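One Table, Every Job

A butcher-block top can be a desk at nine, a repair bench at four and a kitchen counter by supper. We are completely sold on it.

I have owned a lot of tables. A glass one that showed every fingerprint, a folding one that bit me, a handsome dark one that I was too scared to put a cup on. Then I moved to Plirnberg, into a place with room for exactly one good surface, and bought a slab of pale butcher block from a yard called Skiverwood, out on the Hidov road. I have hardly thought about another table since, except when I'm telling people to get one like it!

The appeal starts with the strips. Butcher block is made of long pieces of wood glued side by side, and every piece has its own idea of what color it wants to be. Some run nearly white, some drift toward tan, and under a lamp the whole top looks a little like a plowed field from the air. Small things look wonderful on it. A spool of thread looks wonderful on it. Put down anything bright (a lemon, a mug, a soft orange slipper-ish thing with a navy edge) and the wood just steps back and lets it shine.

It also forgives. The top on these pages has faint dark stains here and there, and little blemishes scattered through the grain, and I like it better for them. A perfect table makes you nervous. A table that already has a few marks invites you to get the scissors out.

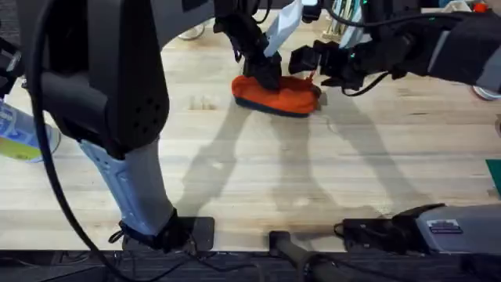 Stop calling them stains, wrote one reader after our August issue, they're the diary, and if you sand the diary off you will have to start a new one. The same letter went on to say that a working table should be oiled twice a year and otherwise left alone, and that people who put a runner down the middle of butcher block should be made to explain themselves.

I agree with nearly all of that. (I own a runner. It lives in a drawer.)

What makes a work table work

Depth, first. Most people buy too shallow. You want room to push one job back and pull the next one forward without anything falling off, and on a narrow table the back of one project is always the front of another. Mine is deep enough that I can leave a half-mended bag against the wall and still chop onions, and that extra reach was worth every cent.

The front edge matters more than you would think, too. A rounded one is kinder to forearms, and if you sew or write or peel potatoes for any length of time you will notice by the second hour. Square edges look crisp in a showroom and leave a line across your wrists at home.

Height is personal. Kitchen counters are built for standing and desks for sitting, and a do-everything table has to choose. I went for standing and added a tall stool. Friends have gone the other way and put theirs on casters, which is lovely until you lean on it with a rolling pin.

And then there's the money. My top cost 1000 dollars, finished, legs not included, and I gulped. Then I added up the glass table, the folding table and the handsome dark table and stopped gulping. There are cheaper ways in. Yards like Skiverwood keep a rack of offcuts, often with a knot or a color mismatch that kept them out of somebody's kitchen, and a short one makes a terrific bench for a hallway or a balcony. Ask to see the ugly ones. They are never ugly.

Color is allowed

We have all spent years being told that tools should be black and gray and stored out of sight, and I'm so glad that is fading. A tool you can spot from across the room is a tool you will put away. My own favorite hand tools are the loud ones: a tape measure the color of a school bus, pliers in a red I can only describe as rude. On pale wood they practically glow.

Mint green is having a moment as well, and it goes with orange far better than it has any right to. It's a sherbet pairing. It makes you want to tighten a hinge just for the fun of it. 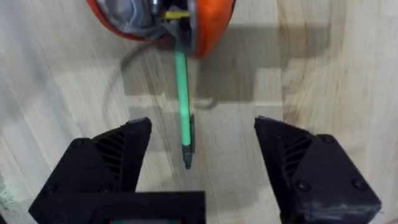 Orange, mint green and pale wood: a cheerful start to any odd job.

If you keep small tools on the same table you eat at, give them a home that is soft on the bottom. Metal tips will dent wood, and the dents always come in the middle of the smoothest strip. A felt mat, a fabric pouch, an old oven mitt, all fine. I use a quilted tray that was meant for eyeglasses. The rule at my house is that nothing pointed gets set down bare, and the rule is broken daily, and the table has survived.

Soft storage is its own little joy. Hard boxes clatter, and they take up the same space full or empty. A padded thing squashes down, moves over, and can be picked up by whatever bit of it is nearest. Look for a firm base with a floppy top, so that it stands on its own and still folds out of the way. Fabric on wood makes almost no noise, which you will appreciate if you tidy late at night while the rest of the household sleeps.

The switch-over

Turning a repair bench back into a kitchen takes me 12 minutes if I don't stop to admire anything. Tools go first, all together, onto a shelf at shoulder height. Next I brush down the wood with a dry bristle brush, always along the strips, and always toward the front edge so the crumbs and thread ends drop into a pan. A damp cloth follows, wrung out hard, and then a dry one. Standing water is the one thing a wooden top really hates.

Only then does the kitchen side come forward, and mine is tiny: one board, one bowl of fruit, and a dish rack. Get a wooden rack if you can! Wire ones leave feet marks and rattle. A light wooden rack with slotted uprights all but disappears against a light wooden table, and the plates do the decorating. One pale blue plate standing up in a rack is as good as a vase of flowers, and you can eat toast off it.

Do put something under a rack that holds dripping dishes. A folded towel will do, though a shallow tray is better and easier to empty. I forgot once, over a long weekend, and I now have a pale ring that has resisted all advice. It has become part of the diary.
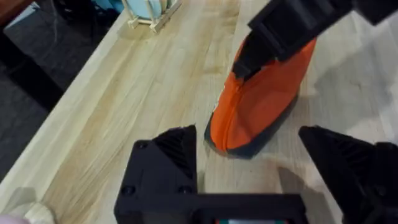 Oil, wax and the Saturday smell

Caring for butcher block is a pleasure, and I say that as someone who will cross a street to avoid housework. Start with the sanding. 200 grit paper, wrapped around a cork block, takes off the fuzz that comes up after a few months of wiping. Go with the strips, go lightly, and run your palm over it as you work. You can feel the difference well before you can see it. If you want a finish like a river stone, you can carry on through the finer papers up to 1000, and I did so on my first top with great devotion, but a tabletop that slick sends pencils rolling to the floor and I haven't repeated it.

Next comes oil. I use a food-safe one and rub it in with an old T-shirt, generously, and leave it for the night. The strips drink at different speeds, so in the morning some will be thirsty again and want a second pass. Buff off whatever is left sitting on top or your sleeves will find it.

I finish with Makori, a soft wax that comes in a flat tin and smells of oranges and pencil shavings. A small scoop does the whole table. It won't stop a red wine ring if you ignore the glass for an evening, but it buys you time to run for a cloth, and the wood comes up with a low, warm shine that makes the whole room look as if it has been on vacation.

Living with the mess

There is a school of thought that says one surface should have one purpose, and I understand it. I just don't want to live there. I like finding a button beside the salt. I like that the plate rack and the screwdrivers are close enough to be introduced. On a single table the day's jobs overlap a bit at the corners, and you finish more of them when they are out where you can see them, looking hopeful.

If you're short of room, try this before you buy anything: clear whichever table you already own, wipe it down, and put back only what you used this week. Keep one rack, one soft thing to hold the tools, and a bare stretch as wide as your two elbows. Leave it that way until the next weekend and see what you end up making on it.

Skiverwood cuts to size and will round the front edge if you ask when ordering. The offcut rack is at the back of the yard, to the left of the scales.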